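Re: [cell-users] Right arm drops out mid-fold
From: Rekha Uniyal
Date: November 25, 2023

Han wrote:
> We had the right arm fault again this morning, a joint overload in the
> middle of a cloth run. Jemton support looked at the log and says it is
> the gripper cable dragging on the forearm. They want us to fit the new
> cable clips and close the ticket. Unless anyone objects I'll do that
> before the next batch.

I object, a little. I'm fine with the clips, but I don't want the ticket closed on the strength of them.

Both arms have the same purple cable looped over them in much the same way. If drag is the cause, why has the left one never faulted? I went through the log back to April. 3,436 runs, 7 overloads, every one on the right arm. Support has had that file as long as we have and their reply doesn't mention it.

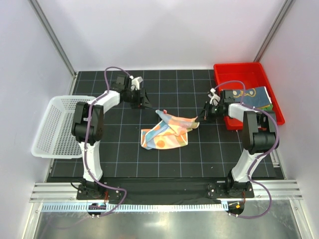

The other thing is when it trips. Five of the seven came while the right gripper was pulling a corner of the cloth up from the table. Nothing on moves over the tray, where the forearm reaches just as far and the cable ought to drag just as much. That sounds to me like a load reading gone bad in one joint, or a limit somebody set too low. Drarncombe had something like it on their Vestach cell and they were sold clips too. They still get the fault.

What bothers me more is the restart. After the overload the arm came back by itself and carried on to the next point with the door unlatched. I don't care what the manual calls that - it should wait for a person.

So before anyone fits anything:

- swap the left and right joint modules and do 200 runs
- then put the clips on and do another 200
- auto restart stays off for all of it

If the fault moves to the left arm, we have our answer and Jemton can pay for the part. Han, can you send me the limit settings for both arms?

Rekha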